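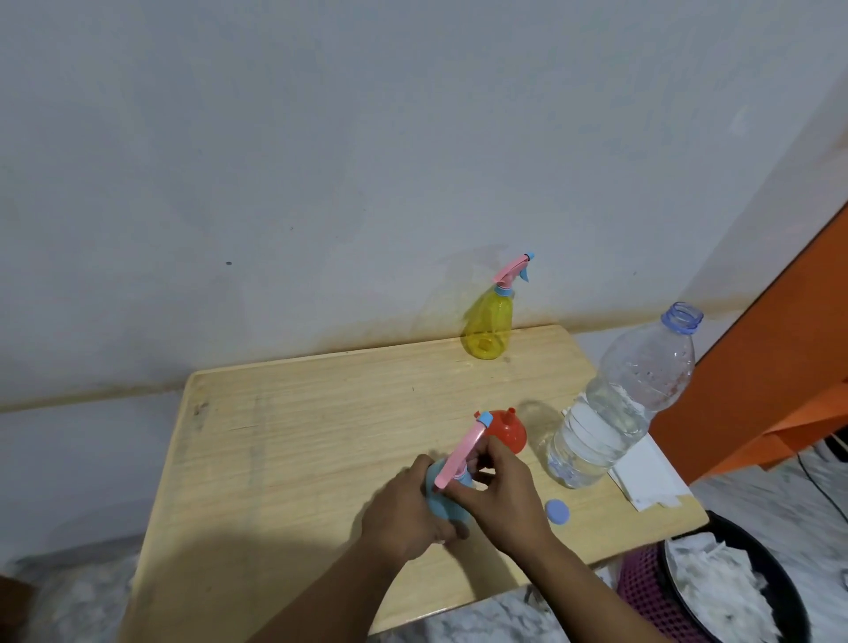
Open day at Bramell: pricing up a pair of robot arms

I went along to the Bramell open day on 29th January with a notebook, a packed lunch and strict instructions from work not to sign anything. We're a small outfit that bottles and refills cleaning products, and for the past year we've been going round in circles over whether to buy some automation or carry on as we are. Bramell had promised to talk actual prices, so off I went!

The morning was mostly coffee and slides. There's a tour of the main hall (loud, very clean, lots of yellow paint on the floor) and then you're let loose on the stands. I'd planned to go straight to the filling lines, but I got waylaid by a chap explaining service contracts and lost half an hour to him. Useful, mind you. His advice was to ask every supplier for the yearly cost first and the purchase price second, and I did that for the rest of the day and got some very long pauses.

What the small jobs cost

The session I'd really come for was on hand assembly: putting trigger heads on bottles, topping up from a big container, that sort of thing. It's the bit of our work that eats the hours. We do up to 100 bottles on a decent morning, and in December it felt like we did nothing else.

The Domański people had the most to say. Their two-armed setup can be rented by the month, and I liked that you can hand it back. The trouble is the extras. Grippers are priced separately, so is the mounting frame, and the training days are charged per person. By the time I'd added it all up in the margin I had a number I didn't much want to show my boss.

Greltetti were cheaper to buy from and a good deal vaguer about support. They quoted me £1381 for a starter set of soft fingers, which sounded fine until I asked how long a set lasts. It depends what you're gripping, apparently. Well, yes.

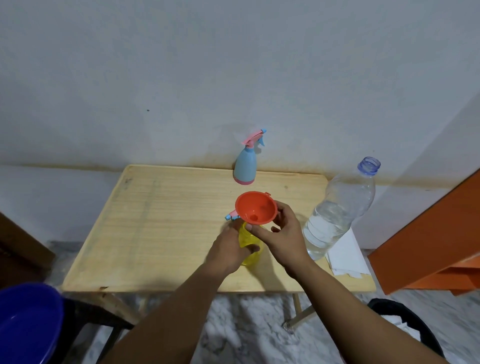 My own sticking point is changeovers, and I must have bored every stand in the hall with it. We don't run one bottle all day, we run whatever's been ordered, so I need to know what happens to the quote when the job changes. Take filling through a funnel: you've got one hand round a see-through yellow bottle with ribbed sides, and the other holding the rim of the funnel. Then the next bottle along is a solid blue one and you can't see the level through the side. For us that's no bother. For a machine it may mean another sensor, and Domański reckoned on two extra days of setting up for each new bottle shape. I've put that in the budget as its own line now (it was hiding under "sundries", shame on me).

Brernov had the smallest stand and the best answer. They'd come out and watch us work for a day before quoting, and knock the fee off if we ordered. I took their card and a pen.

Lunch was included, so my sandwiches came home again. Parking was free but a fair old walk, and the signs from the main road are hopeless if you're coming from the north side. Aim for the second gate.

So where have I got to? I've asked for a month's rental price from Domański with everything in it, and a visit from Brernov. I've also told work we should keep 20 per cent of the budget back for bits we haven't thought of. They weren't thrilled, but they haven't said no. I'll write again once the quotes are in.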